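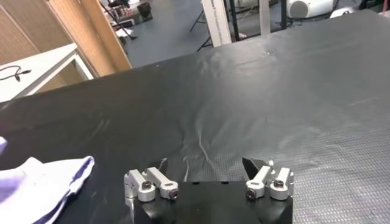
Black cloth on a big work table keeps wrinkling -- how do you get it flat?

Posted by Murín, 17 May 2023

Hi everybody! I finally have a large table to myself in a shared lab room and I love it. It's covered with a black fabric sheet, and I fold and sort small textile pieces on top of it all day (white cloths mostly, and they show up beautifully against the black). My trouble is the creases. They run on the diagonal, and there's a bunch of them in the middle that fan out like a little star. I pull one side and they pop up on the other!

I've tried tape at the corners, but by lunchtime it lets go. At the far right corner the sheet goes a bit over the edge of the table, and I can't decide if I should trim it there or leave it alone. One more thing: from some angles the right half looks gray and kind of dotted, and the left half just looks black. Is that dirt? Wear? I'd like to keep this sheet if I can. Any tricks welcome!

3 replies

Tracey Bloxham

Oh, I love this kind of problem! I sew stage drapes and I have fought with black cloth for years.

Please don't trim it. Extra cloth over the edge is what you want, and I'd go for a hand's width on every side if the sheet is big enough. Take it off the table, wash it cool with nothing else in the load, and hang it over a rail while it's still damp. Iron it from the back on whatever setting the label allows. Black goes shiny fast if you press the front, so test a corner first!

Then lay it from the middle out. Put your palms down in the center and smooth toward the long sides, then toward the short sides, then the corners last. Folds that fan out from one spot usually mean the corners were pulled first and the slack had nowhere to go. Clip the long sides before the short ones. I use the spring clips people put on picnic tablecloths, and they hold so much better than tape. If your table top is too thick for those, flat magnets work on a steel frame.

The gray dotted look is most likely just the weave catching the light. Walk to the other end of the table and see if it swaps sides. If it does, you're fine. If the gray stays put, go over it with a lint roller and look again.

For next time: roll the sheet on a cardboard tube when you put it away. I've had one rolled since last July and it came out with hardly a line in it!

Jorkach

clips. also get a thin felt or a rubbery drawer liner under it, stops the sliding. changed my life lol

Wenddale_88

I'd skip the iron completely and use a steamer with the sheet already on the table, so much quicker. Check what the table top is made of first though, some of them don't like steam. You could also buy a heavier cloth, I got a thick one and it just lies there, wonderful stuff. Can't remember the weight, might have been 200 grams or it might have been more. Ask for a matte one if the shine bothers you.

Tracey Bloxham

Steaming in place is a nice idea for touch-ups! I'd still do the first round off the table, with creases going all over like that. Let it cool before you put anything down on it -- warm cloth takes a new crease very easily.

Murín

Thank you all so much! I walked around to the other end and the gray swapped sides, so it's the light. Washing it tonight, and I've ordered clips and a liner. The overhang stays. Does the liner go right to the edge of the table, or do you stop short of it?

Jorkach

stop a bit short or the clips slip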